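Open Baskets on a Covered Table: Layout of a Small Sorting Surface
Final report, Design Materials II
Platmont College, Riquelme Building
Prepared by Shuk-fan Tai
Submitted 6/18/21

1. Purpose

The project covers the choice of containers and table covering for a small sorting surface. The surface is meant for light, hand-sized objects that start on the open table and end in one of two containers. The course brief asked for parts that can be bought ready-made, replaced one at a time, and stored flat or nested. It did not set a budget, so cost is reported only where it changed a decision.

Three questions were treated as separate: what the containers should be made of, what should lie under them, and how far apart they should stand. The work on the third question took the longest and gave the least clear answer.

2. Containers

Four container types were compared: a clear plastic bin, a cardboard tray, a steel wire tray, and a rectangular wicker basket from the Wametti catalog. Each was loaded with bagged sand to 2,000 g, left overnight, and measured at the middle of the long side the next day.

The cardboard tray bowed outward and stayed bowed after the load was taken out. The wire tray held its shape but let the smallest test blocks fall through the floor. The plastic bin did well on load. Under the ceiling lights, however, the clear walls made it hard to judge where the rim was, and blocks dropped from a low height sometimes struck the edge. The wicker basket bowed slightly and recovered. Its rim reads clearly from all sides.

Wicker has two drawbacks. The floor is uneven, so a block rarely comes to rest square to the walls. Also, no two baskets are exactly alike. The long inside dimension of the basket used for the load test was 284 mm by tape measure, and the catalog figure should be treated as nominal. A layout drawing that depends on exact basket size will be wrong for at least one of the baskets.

3. Table covering

The bare tabletop was rejected early. It is dark and glossy, and reflections from the lights were easy to mistake for small objects. A plain white cloth from Takness was used in its place. The cloth is cut wide enough to hang over the front edge, which keeps the hem off the working area.

The cloth creases when folded. Creases from storage were pressed out before the first session, and after that the cloth was kept on a roll. Tape was tried at the corners and dropped, as it lifted threads when pulled off. The weight of the baskets does hold the cloth at the back half of the table. The front half still shifts if someone leans on it — this was not solved.

The table stands 910 mm high. A lower table was available but put the basket rims below a comfortable reach for standing users.

4. Test object

Blocks of several colors were tried against the cloth and the baskets. Tan and yellow blocks were easy to lose against the woven strands. Blue and green were acceptable. Red was the easiest to pick out on both backgrounds, and a small red cube was kept as the standard object for all later layouts.

5. Layout

The baskets were placed toward the back of the table in some layouts and nearer the middle in others. The start position of the cube was also varied, mostly along the left side, to keep the area in front of the baskets clear.
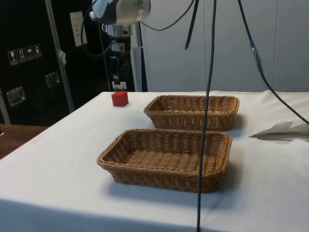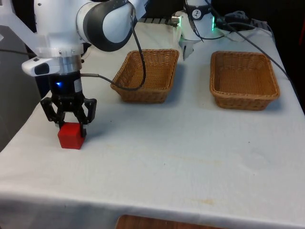
Figure 3 (both views). Two wicker baskets and the red cube on the white cloth.

Placing one basket behind the other leaves more open cloth to the side but makes the rear basket harder to reach without passing over the front one. Side-by-side placement shortens the reach to both and uses more of the table width. A gap of one hand width between rims was enough in either case. With less than that, a block let go near the rim could land in the wrong basket.

Shadows were noted during setup. They fall softly on the cloth beside the baskets and did not cause errors in the trials, although a single strong lamp gave a harder edge and was switched off.

6. Durability

The baskets were handled repeatedly to check for wear. One basket was lifted by the rim and set down 2,000 times over several lab periods, with the count kept on a tally sheet. Two strands at one corner worked loose and were trimmed. The cloth showed light gray marks where the basket corners had rested, and these came out in a cold wash.

7. Remaining work

The cloth should be held at the front edge by clips or a sewn-in weight. A flat liner for the basket floor would let blocks settle more evenly, and felt and thin cork are both on order for September. The side-by-side layout should be repeated with a wider range of users before any spacing is marked permanently on the cloth.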